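그리퍼가 물체를 놓지 않고 그대로 들고 갑니다 (Nenerum 팔 + Nukton 컨트롤러)

**솔더링초보** · 조회 651

연습용 집기/놓기 작업을 돌리는 중입니다. 크루아상 모양 빵을 연보라색 그릇에 옮기는 단순한 동작인데, 열림 명령이 나가도 빵이 위쪽 손가락에 붙은 채 팔이 올라갑니다. 가끔은 올라가다가 그릇 밖으로 떨어집니다. 로그에는 에러가 없고 열림 완료로 찍힙니다.

- 펌웨어는 5월에 올렸고 그 전에는 괜찮았습니다.
- 속도를 절반으로 줄여도 같습니다.
- 그릇 쪽 작업 위치는 이렇습니다. 빵 하나는 그릇 안, 하나는 바로 옆 상판 위에 있습니다.

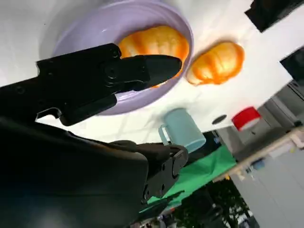
- 손가락과 빵을 더 가까이에서 본 것도 올립니다. 아래쪽 손가락과는 틈이 있는데 위쪽 손가락은 빵에 닿아 있습니다. 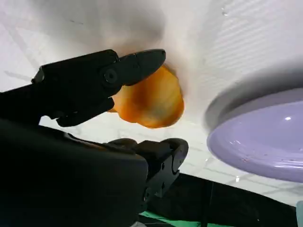
## 답변 2개

**야간조정비** · 채택됨

열림 완료는 모터 위치만 보고 찍는 거라 빵이 떨어졌는지는 모릅니다. 저도 같은 팔에서 겪었고 손가락 안쪽 면이 끈적해진 게 원인이었습니다. 순서대로 해 보세요.

1. 비상정지를 누르고 전원을 내린 다음 손가락을 만지세요. 대기 상태에서 손을 넣으면 안 됩니다. 완료 신호가 늦게 처리되면 갑자기 닫힐 수 있습니다.
2. 손가락 안쪽을 알코올로 닦고 완전히 말립니다. 빵 표면도 닦습니다.
3. 관절 볼트가 풀렸는지 봅니다. 저는 한쪽이 헐거워서 위쪽 손가락만 늦게 벌어졌습니다.
4. 열림 목표값을 확인합니다. 펌웨어를 올리면 기본값으로 돌아가는 경우가 있습니다. 제 건 127로 바뀌어 있었고 원래 쓰던 값은 106이었습니다. 숫자는 장비마다 다르니 백업해 둔 설정과 비교하세요.
5. 열림 뒤에 대기를 넣고 나서 팔을 올립니다. 저는 2,000ms로 시작해서 줄였습니다.

그래도 붙어 있으면 Yan 패드로 교체하는 게 빠릅니다. 제 쪽은 2,000회 넘게 돌렸는데 재발이 없습니다.

**지나가던사람**

Brasum 그리퍼는 그런 적 없었는데요. 속도 문제 아닐까요?

**솔더링초보** (댓글)

속도는 위에 적은 대로 이미 줄여 봤습니다. 설정을 비교해 보니 열림 목표값이 백업과 달랐습니다. 되돌리고 손가락도 닦았더니 지금까지는 잘 놓습니다. 볼트는 아직 못 봤고 내일 전원 내리고 확인하겠습니다.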